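I'm writing this at the kitchen counter with the dishwasher going, too wound up to sleep. I got to spend the whole afternoon at Barkside watching Naima's robots, and I have to get it down before I forget what I was so excited about.

I went in with my usual question – can these things do chores yet? Aino says I ask it the way other people ask when the trains will be fast. Fine. But I've been asking since I was nine and tried to get a toy crane to pick up my socks, so I think I've earned it.

Tapio let me in and gave me a chair by the wall with strict orders not to lean on anything. The job for the day was tidying up drinks, cups and cans, the stuff left on every table in the world after people have sat at it. Naima wants 400 tries logged by the end of the month and they have 200 so far. She said it like someone halfway through painting a fence.

What gets me is how much is packed into a thing I do half asleep. You reach, you open your hand the right amount, you close it just enough, you don't knock the tall cup on the way past. I came home and picked up my own glass in slow motion, three or four times, until Eero asked if my wrist hurt. I tried it with my eyes shut too. Much harder! I bumped the sugar bowl and then the lamp.

I love the soft-looking way those blue fingers come in from both sides. My uncle's old shop at Väisänen had a clamp arm that did one thing all day long, and it did it beautifully, but you had to hand it the part in exactly the same spot. Put it a thumb's width over and it grabbed air. Naima's whole point is that a kitchen never puts anything in the same spot twice, and neither do kids, and neither does Eero.

So, can they do chores? I asked her straight out over coffee. She said a piece of a chore, yes, on a good day, with someone sitting near the stop button. A whole chore, start to finish, in a house with a dog in it – no. Clearing one table is close. Knowing that the half-full cup belongs to somebody who is coming back for it is a long way off. I wrote that on my hand so I'd remember it.

She also says laundry is worse than dishes, and fitted sheets are worse than laundry. I could have told her that.
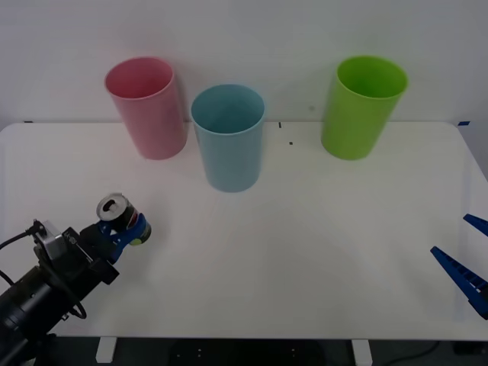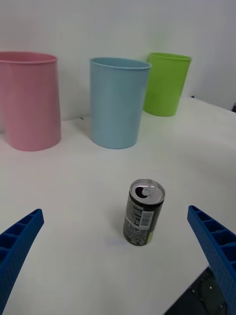
Barkside, August

I put both pictures in tonight so they stay with the page. Three cups and a can, and I was glued to my chair! I want to go back when they get to plates. Tapio said maybe in the fall, if the new grippers from Indari come in. Must remember to return his pen, and ask Naima if I can bring Aino along next time.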